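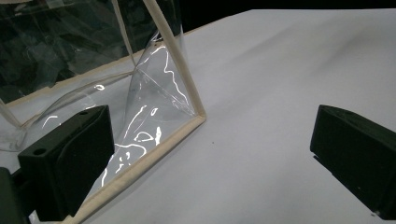 *Fig. 12. Clear film bag with beige bound edges, gripper fingers open.*

### Handling transparent film: rules for the Devinix cell

1. Approach with the fingers fully open. Close at 30 mm/s or less.
2. Grip on the binding where possible – bare film creases and slips.
3. Do not take depth readings from glossy film. Use the binding to find the edges.
4. Log every failed grasp before resetting.

Keep the Cumville checklist open during the practical.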